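Pouring crumbly material with a learned policy: talk notes, Plendeo group, Rernau workshop
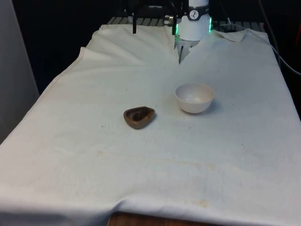
What does the policy predict at each step?
A short sequence of gripper poses, of which the first 2 are executed before it predicts again.

Slide 2. Task. Material starts in the wooden dish and has to end up in the white bowl. Score is the fraction transferred by weight. Spill on the cloth counts as loss.

Slide 3. Data. 743 demonstrations, all teleoperated, collected at the Covadville lab. Dish and bowl positions redrawn before every demonstration. Say that failed pours were kept and labeled.

Slide 4. Training. Mabula codebase, default settings except batch size. Validation loss flattens well before the last checkpoint. Do not read out the table.

Slide 5. Evaluation. 30 trials per condition, same start positions for both methods. Main failure is tilting too early, with the rim of the dish still short of the bowl. Pause on the plot.

Slide 6. Ablation. Without the failed pours, early tilting gets more frequent. Wrist force input made no measurable difference.

If asked about wet material: not tested.

Backup slide has the camera calibration. Skip to it only on request.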